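Subject: Re: [arm-users] Arm keeps going to where the bottle was

Hi Hendrik, hi all,

Yes! Same thing, and I'm so glad you wrote, since I'd spent two evenings blaming my own calibration. I've quoted your message at the bottom for anybody who missed it. Long mail coming, sorry, there's quite a lot to tell.

Same setup as yours, pretty much: Pravell controller, Teten doing the recording, small camera on the wrist feeding the policy, another camera looking at the whole table. The task is kitchen stuff, pick up the ketchup bottle and put it somewhere. I ran it 16 times and got 4 bad ones. In each of those the fingers closed on air, and then the arm lifted and carried on with the rest of the move as if it had the bottle. Very confident about it, too.
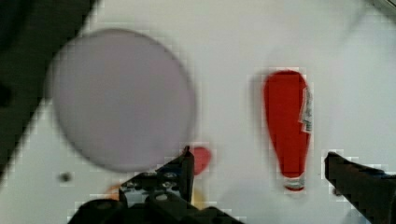 Wrist camera, red bottle ahead of the fingers and the plate off to the left.

What threw me is that the log looked great. The policy said bottle in view, the gripper command went out, no errors anywhere. So I did what I should have done first and printed the capture time of each wrist image next to the time the policy used it. Normal runs: no gap worth mentioning. Bad runs: the wrist image was 2 seconds old by the time it was used, and the table camera was fine. So the arm was steering from an old picture with fresh joint positions. No wonder it reached for the wrong spot.

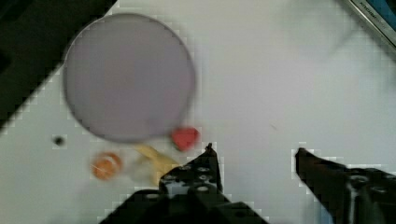

My first guess was bandwidth, because the wrist stream is squeezed pretty hard and gets blocky around anything dark. I turned the compression down and it got worse (of course it did), then turned it way up and it got a bit better but didn't go away. The real culprit is the image queue in the Teten bridge. The default length is 40, and when the reader stalls for a moment it never throws anything out, it just works through the backlog one image at a time. If the camera and the reader run at the same rate you stay behind until you restart. Geert Van Hecke found the same setting last May on a different arm, but I only came across his mail after I'd dug it out for myself!

Now the part that worries me more than missed grasps. One of the late runs ended with a finger coming down on top of the toaster oven. Nothing broke, there's a scrape on one finger, and I got to the stop button pretty fast. But the controller never complained. The Pravell box watches joint limits and motor current and that's it. It has no idea how old the images are, and pressing on a flat surface at low speed stays under the current limit for longer than I'd like. 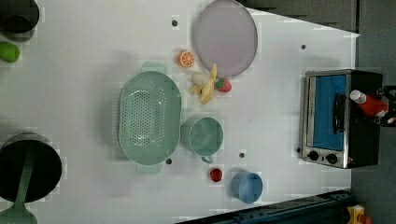

Whole table, toaster oven on the right with a red bottle lying on top.

So please be careful with anything tall on the table until you've sorted this out. A plush bottle or a plastic banana doesn't mind being poked, an oven does, and so does a hand.

What I've changed so far:

Queue length set to 1, old images dropped.

Any image older than a tenth of a second and the arm holds position. It does not go home. I tried going home first, and going home blind past the oven was a dumb idea.

Finger width is checked after closing. If they close all the way, the run stops there.

The width check needs a bit of care with soft things. The plush gives, so the fingers end up closer together than you'd expect, and my first threshold called a perfectly good grasp a miss. I have it looser now.

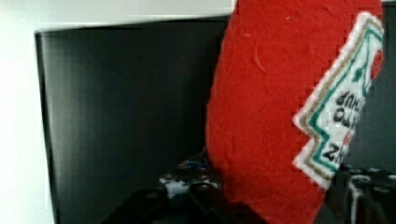
Plush ketchup bottle held between the fingers, label upside down to the camera.

I haven't done enough runs with all three changes in to call it fixed, so don't take my word for it yet. Kristof, you asked off list whether swapping the camera cable helped. I swapped mine and saw no difference at all, but then my cable was new.

Does anybody know if the Pravell box can take an outside hold signal in hardware? I'm doing the hold in software right now, and if the same process stalls, well, then the hold stalls too. I don't love that.

I can mail the patch to whoever wants it. It's short and kind of ugly.

Rizwan Gunawardena

----- Quoted message -----
From: Hendrik Maes
Sent: 2022-03-22

Hi everyone,

Odd one for you. Every so often our arm reaches for an object where it was a moment ago and closes on nothing. Restarting the recorder clears it up for a while. Frans Stevens thinks the wrist mount is slipping, but I've tightened it and marked the bolts and they aren't moving.

It happens more when I've left the thing running since morning. There's nothing in the log. Has anybody else seen this, and is it safe to keep running with people near the table? I've kept everyone back for now.

Hendrik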